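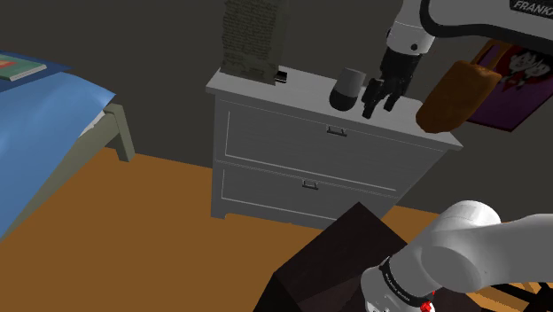

Hsiu-ying Lo has spent since September teaching a robot arm to tidy a bedroom that doesn't exist. The real arm isn't here yet. It may never be, given what arms cost and what a shared workshop in an old upholstery shed can put aside from membership fees. So the work happens on a second-hand tower with a loud fan, at the end of a bench that still smells of glue.

I went along on a Wednesday, March 13, 2024, expecting to be sold something. Home robots have been five years away for most of my adult life, and the people who say so usually have a deposit page ready. Lo doesn't. She has a spreadsheet, a simulator and a project called Plarkix, named after a typo she liked.

The bedroom is plain enough. There's a bed with a bright blue cover, a white dresser with two drawers, a cylindrical smart speaker on top of it, and a floor in a shade of orange-brown no landlord would choose. The white arm has FRANKA written along it and takes up a good share of the room. I asked where a person would sleep with that thing bolted beside the dresser, and Lo said she'd get to that.

Getting the fingers down beside the speaker without touching it is the sort of job a toddler does badly and an adult does while on the phone. Plarkix was tried on it 700 times over the summer. It finished cleanly on 118 of them. Lo was pleased with that, and I was rude enough to work out the percentage in front of her. She told me the first batch had managed 33.

"It's a bad number that used to be a worse number," she said. "I don't know what else you want from a hobby."

What I wanted was some sign that any of it would carry over. Simulated friction is a setting in a menu. A simulated dresser doesn't have a sticky drawer, and its top was never warped by a wet towel. The workshop down the road at Flores built a real sorting arm two years ago out of printed parts and Havetti motors, and it spent most of its life waiting for gears. Their members are scornful of Lo's method. Then again, their arm is in a cupboard.

Lo's answer is that mistakes are cheap where she makes them. A bad reach costs her a restart. She shifts the furniture, changes the colours, swaps what's on the dresser and runs it again overnight. So far she has 76 versions of the room, and she can talk about their differences for longer than I could listen.

The plan, if there's money, is to rent a real arm for a month through a hire outfit in Ikthorpe and set it up next to an actual chest of drawers. I think it'll knock the speaker off on the first morning. Lo thinks so too, and has already picked out a cheap speaker.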